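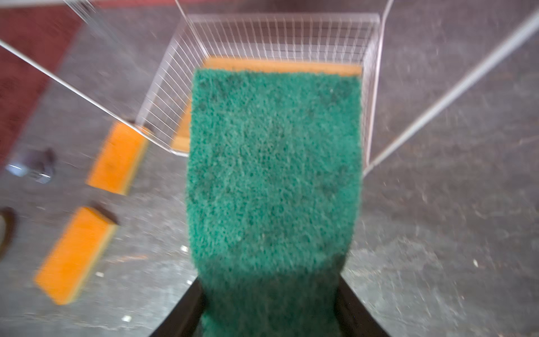
Perguntas frequentes sobre os braços (versão da copa)

Desde que a Vovano começou a montar as células de arrumação aqui no galpão, eu respondo as mesmas perguntas no corredor, na fila do café e até no estacionamento. Então juntei tudo nesta página! Eu trabalho na separação de utilidades domésticas, fui uma das primeiras a treinar com os braços e escrevo do jeito que falo, já vou avisando. Se faltar alguma coisa, me procurem.

O que os braços fazem, afinal?

Pegam item pequeno e colocam no lugar: na prateleira, no cesto, na bandeja. Por enquanto o treino é com coisa leve, principalmente esponja de cozinha. Parece bobagem, eu sei, mas quem já tentou alinhar esponja numa prateleira estreita sabe que ela entorta e agarra na vizinha por causa do lado áspero. É um item chato, e por isso mesmo foi escolhido.

Vou perder o meu posto?

É a pergunta que mais chega, e também foi a minha primeira. O que está combinado por escrito com a Vovano é que a separação continua com a mesma equipe até o fim do piloto, e que qualquer mudança de função é conversada antes, com a pessoa na sala. Depois do piloto eu não sei, e não vou fingir que sei. O Aníbal Ospina, que coordena o turno, prometeu uma reunião em agosto só para isso. Levem as perguntas anotadas, porque eu vou levar as minhas (são muitas).

O que já mudou no dia a dia?

Para mim, o tipo de cansaço. Antes eu terminava o turno com o punho doendo de tanto repor miudeza. Nas horas em que estou na célula, o punho descansa e quem cansa é a cabeça: acompanhar, registrar, corrigir, recomeçar. Tem gente que prefere o jeito antigo e eu entendo perfeitamente. O rodízio existe para isso, ninguém fica na célula o turno inteiro.

Como é uma rodada de treino?

A gente espalha os itens no piso da célula, confere a estante branca de arame e começa. O combinado é deixar tudo meio bagunçado, cada esponja virada para um lado, já que no estoque de verdade nada chega alinhadinho. A meta que usamos é preencher primeiro a prateleira de cima, com as esponjas lado a lado no sentido do comprimento, e só depois pensar no resto.

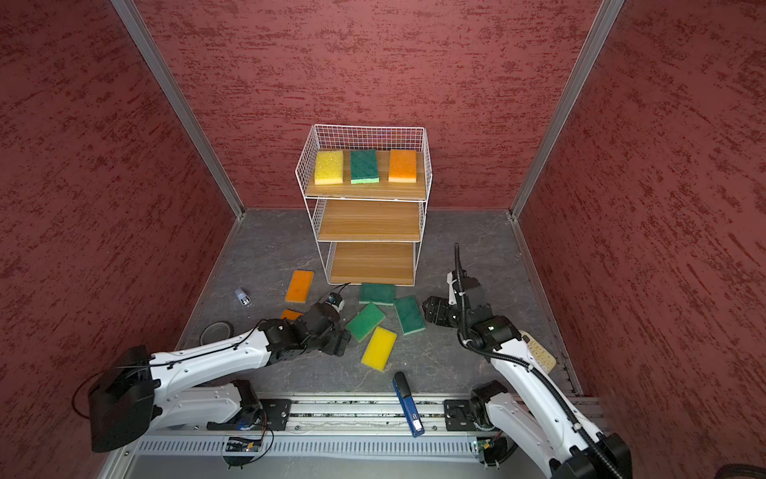 Também entram umas coisas que não são esponja, tipo grampeador, e essas ficam onde estão. O braço precisa aprender a deixar quieto o que não foi pedido, e olha, eu conheço colega que ainda não aprendeu!

Quantas rodadas já foram feitas?

Pela planilha do Jhonatan Ccori, 2.288 até o fechamento do último mês. Rodada interrompida também entra na conta, com uma observação do lado.

Precisa saber programar?

Não! Eu não programo nada. O treinamento inicial dura dez horas, divididas em três manhãs, e a maior parte é prática: ligar, parar, reposicionar os itens, preencher a ficha. A parte de software fica com o pessoal da Briltell, e o ramal deles está colado no armário da copa.

Posso pôr a mão lá dentro para ajeitar uma esponja?

Só com os dois braços parados e a célula liberada por quem está operando. Mesmo que a esponja esteja na beirada, mesmo que seja rapidinho. Cabelo preso, sem pulseira, crachá por dentro da camisa. Nesse ponto eu sou chata e vou continuar sendo.

E se o braço derrubar alguma coisa?

Anota na ficha e segue. Não precisa chamar ninguém por causa de uma esponja no chão da célula. Agora, se o braço encostar na estante com força ou fizer um barulho diferente, aí sim: para tudo e chama o Jhonatan.

As câmeras filmam a gente?

Elas ficam voltadas para a área de trabalho, e o termo que assinamos diz que as imagens servem só para o treino dos braços. Mão de operador pode aparecer quando a gente repõe os itens. Quem não quiser participar avisa o Aníbal e sai do rodízio, sem precisar explicar o motivo.

Quem fica na célula ganha mais?

Ainda não, e eu já reclamei. O pedido de adicional está com o RH e eu atualizo esta resposta assim que tiver retorno.

Como entro no rodízio?

Põe o nome na lista ao lado do relógio de ponto, até as 10 da manhã, e espera o Aníbal confirmar o horário. Quem é da unidade Grajales pode se inscrever também, é só combinar a troca de turno com a chefia de lá antes.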